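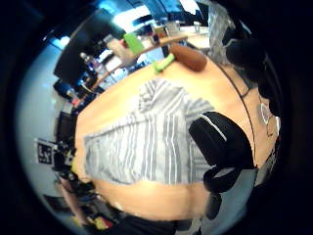
Striped cloth on the table, black strap hanging down.

14 November 2023

Day 152 of Portuguese with Lelleck, and it says I know 823 words. I doubt it. I tried ordering lunch in Portuguese at Mulligan and got as far as the soup before the waiter switched to English. Does "turtle" count as known if I only ever tap it under a drawing of a turtle?

Tobiloba Effiong swears by Plillolby, says she was chatting by April. Chatting about what? She wouldn't give me a sentence. Their ad promises the 700 words that cover "most conversations." Whose conversations?

Still can't hear the difference between avó and avô. Played them 14 times tonight. Same word, if you ask me. Will try the old grammar book tomorrow.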